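An open afternoon at the Nedia sandwich kitchen in Drirnano

In November I went to Drirnano for the open afternoon of the Nedia kitchen. I have worked nine years in school canteens, in the office and also behind the counter, so a sandwich kitchen is for me more interesting than a castle. My train from Nititz was late and I came in when the first group had already put on their white coats.

The building is behind the old goods station and there is no big sign. You ring at a blue door, and then you have to wash your hands before anyone tells you anything. I liked this. We were twelve visitors, mostly people from small cafés, two students of nutrition and one retired couple who, I think, came for the free lunch.

First we saw the cold store. It is kept at 4 degrees and we stayed there too long for my thin shoes. The bread comes from the Nechyporuk bakery, two streets away, and it is delivered before six in the morning. Our guide explained how the crates are marked with the day, and what is done with the bread that is left in the evening. Some of it goes to a farm. I asked if they ever freeze the buns and the answer was yes, but only before public holidays, and they are not happy with the result.

After this came the part for which I had made the journey, the room where the rolls are put together. I had expected a long belt with many people standing on both sides. Instead it is a quiet, bright room with light grey walls and white tables, and each table is prepared in the same manner. In the middle there is a cream-coloured metal tray with a sheet of plain white paper in it, and at the side the parts of the sandwich wait in a clear holder with slots. Cheese, a round red slice, half of a bun, all standing on their edges like letters in a rack.

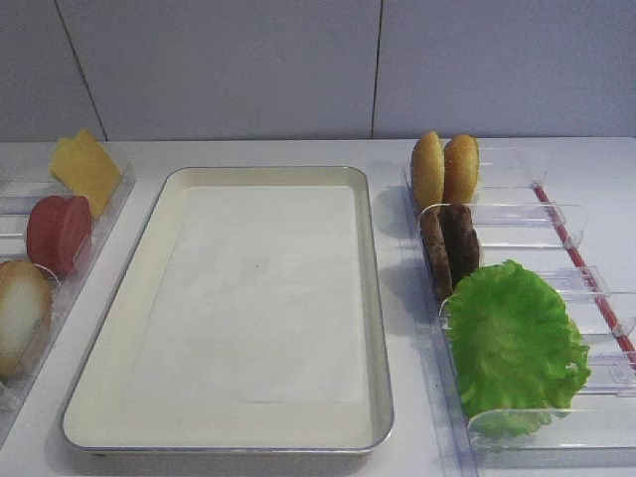 The idea with the standing slices was the thing we talked about most. In our canteen we keep the cheese in a pile, with the result that the slices stick together and the person at the counter pulls off two when she wants one. In the slots every slice has some air on each side and can be taken by the top. One café owner from our group did not agree. She said that the cheese will dry if it stands like this for an hour, and also that a soft slice will bend in summer. The guide admitted that it must be used quickly, and that they fill the slots only for a short time of work and then fill again. I would like to know how much time goes into the filling, but this I forgot to ask.

The paper in the tray is a smaller matter, but I wrote it down too. It is cut a little smaller than the tray so it does not climb up the sides. When a tray is finished, the paper is changed and the metal is wiped. We use a paper which is too big and we fold it, and the folds catch crumbs. I will try to order the smaller size, if our supplier has it.

They make 300 rolls on a normal day. On the day before our visit it was only 121, as two schools were closed. I was surprised that they told us such numbers openly. They also told us the price of the bread, but asked us not to write it.

Then we could try for ourselves. I was slower than the students, and my first roll had the cheese hanging out on one side. You have to lay the bottom half first, well in the middle of the paper, and only then reach for the next part. If you already hold a slice in the other hand, you put the bread down crooked. It is a simple thing and I have done it wrong for years.

The washing area we saw only through a window. It was a pity, for I have many questions about how one cleans the clear holders. Narrow slots are difficult with a brush, and I have seen such plastic become dull after one winter in a dishwasher. The guide promised to send the name of the cleaning product. Until now I have not received it.

At the end there was coffee in the front room, and we ate our own rolls, the crooked ones too. The bread was very good, with a thin crust that does not hurt the mouth. The coffee was weak.

For those who want to go: there is another open afternoon in spring, and you have to register by telephone. Take warm socks for the cold store. The bus from the station stops at the post office, and from there it is a walk of nine minutes, a little uphill. For the way back I would choose the later train, the early one to Nititz leaves before the coffee is finished.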